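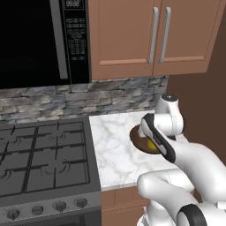 Microwave over the stove, 88:88 on the display.

Threads > Milledport > Aleksandra Duda

Aleksandra Duda

The clocks go forward this weekend, so I'm doing the March thread again. It covers the tower clock on Gunska Street, the wall clocks at the old depot, and what to do with a wind-up clock at home. Questions go at the bottom and I'll get to them Monday.

Background for new followers. I look after the tower clock in Milledport under a contract with the town. I also repair clocks out of a shop behind the hardware store. I don't do wristwatches.

The tower clock has a mechanical movement made by a firm called Unine. The nameplate is on the front of the frame, painted over twice, and I cleaned it off the first winter I had the job. It drives four dials through one set of gears in the middle of the room.

People ask if it's electric. The winding is. A motor pulls the weights up so I don't have to crank them by hand. The timekeeping is still a pendulum and an escapement, same as when it was installed.

The motor went in before my time and it was a good decision. I've cranked it by hand during a power cut and my shoulders were sore for days. The hand crank lives on two hooks behind the door. Please leave it there if you're ever up on a tour.

Setting it forward in spring is the easy one. I disengage the hands from the movement, turn them ahead an hour, and engage them again. The pendulum keeps swinging the whole time. On a calm night it takes less time than the climb.

Fall is slower. I don't turn the hands backward on this clock. I stop the pendulum, wait an hour, and start it again on the time signal from my radio. I bring a thermos and a book.

Some clocks can be turned backward without harm. Some can't, mostly ones that strike. If you don't know which kind you have, go forward only. You'll go all the way around and let it strike at every hour on the way. It's noisy but it's safe.

16 replies

The strike on the tower is shut off overnight. That was a town decision from years ago. After I move the hands I have to check that the strike count still matches the hour, and I do that in the morning when it comes back on.

If you hear it strike the wrong hour on the first morning, give me until lunch. I'll probably have heard it too. I live four blocks away.

The depot clocks are a different story. There were three of them in the waiting room, all run from one master clock in the ticket office. The master sent out a pulse every minute and the others stepped forward together.

The master clock has a label inside the door that says Pap. I've found very little on the maker. The case is oak and the work inside is neat, with every wire tied down and tagged. Whoever built it expected somebody else to service it.

Two of the three waiting room clocks are running again. The last one has a coil that's open, so the pulse gets to it and nothing moves. I can rewind the coil myself. I've been putting it off since the wire is thinner than hair and I want to do it on a day with no other work.

A few of you asked why we don't put battery movements behind the old dials. It would cost less. The historical society asked me for a price on both and they picked the repair. I would have done either one.

For what it's worth, a battery movement in a big wall clock often struggles with the hands. The old hands are heavy and they need to be balanced. If you have a converted clock that loses time on the way up from six to twelve, that's usually the cause.

Now the home section. This is what most of you are here for.

Pendulum wall clock or mantel clock that doesn't strike: open the door, move the minute hand forward one hour with your finger, close the door. Push near the middle of the hand and not at the tip. Done.

One that strikes: same thing, but stop at the half hour and at the hour and let it finish. If it's a chiming clock, stop at every quarter. Don't hurry it. The damage I see every spring comes from people spinning the hand past a strike that hasn't finished.

Grandfather clock: same again. Open the door slowly so the glass doesn't swing into anything. While you're there, look at the weights. If they're near the bottom, wind it before you set it.

Cuckoo clock: forward only, and wait for the bird each time. If the bird doesn't come out, check the little wire latch on the door before you bring it to me. I've charged nothing for that repair more times than I'd like.

If a clock stops right after you change it, it's usually out of beat. You bumped it. Listen to the tick. It should be even, tick and tock the same distance apart. If it limps, move the bottom of the case a hair to the left or right until it evens out.

Don't oil it. I say this every year. Household oil creeps and picks up dust, and then it turns to paste in the pivots. If it needs oil it needs to be cleaned first, and that means taking it apart.

If it has already been sprayed with something from a can, tell me when you drop it off. I won't lecture you. It changes how I clean it and it saves me a day.

50 shares

Someone asked last year what a tower clock costs to keep up. The town's line for it is $3000 a year. That covers my visits, oil, the electric bill for the winding motor, and cable when it needs cable. It doesn't cover the dials.

The dials are the expensive part. The north one has a crack in the glass near the four. It has been there longer than I have and it hasn't grown. I check it with a ruler each spring and write the length on the wall next to the others.

That wall is my favorite thing up there. Everybody who has kept the clock wrote on it in pencil. Most of it is dates and weather. One person wrote "stopped, pigeon" and then "stopped, pigeon" again the following week. There's mesh on the louvers now.

Somebody else kept track of how many seconds it gained or lost each week for a whole year. You can see it run fast in winter and slow in summer. A metal pendulum rod gets longer when it's warm and the clock slows down. Ours is wood, so it moves less, but you can still read it in his numbers.

I correct for it with small weights on a tray partway up the rod. Add one and it gains a little. Take one off and it loses. You can do that without stopping the pendulum, if your hand is steady.

Do I keep it to the second? No. I try to keep it inside half a minute and most weeks it's better than that. The hands are taller than I am. You can't read seconds off them from the sidewalk.

The wind matters more than the temperature. A strong gust against the minute hand on the way up can hold it back. After the January storm the west dial was a couple of minutes behind the others. A set screw had slipped. I tightened it and it has stayed put.

Yes, for a few days four sides of the tower didn't agree. I got a lot of messages. I appreciate that people look.

Tour information. I take small groups up on the Saturday after the change. The stairs are steep and the last stretch is a ladder. Kids have to be able to climb the ladder on their own. No bags, no sandals, and tie long hair back before you come into the clock room.

Sign-up is at the library desk, on paper. I don't take names here. Last year I tried to run it from the comments and ended up with two lists that didn't match.

If you can't do the ladder, the depot is all on one floor and I'll have the master clock open in the afternoon. You can watch it send the pulse and see the waiting room clocks step.

Shop hours for the next two weeks: I'm closed on the morning after the change, then open as usual. Expect a wait on anything with a strike. Bring the key and the pendulum along with the clock. Take the pendulum off before you carry it anywhere.

For grandfather clocks, call first. I come to you for those. Leave the weights where they are until I get there, or if you have to take them off, mark them left, center and right. They often aren't the same.

I'll post when the tower is set. It will be late and it'll be one line.

Tower's set. All four dials checked from the street with a flashlight. Going to bed.

Morning update: it struck eight at eight. No adjustment needed.

3 comments

More from Aleksandra Duda
Rewinding a coil at the depot, part one
How to pack a mantel clock for a car trip
What the pencil notes in the Gunska Street tower say about the weather
Looking for information on Pap master clocks
Replacing a suspension spring without losing your temper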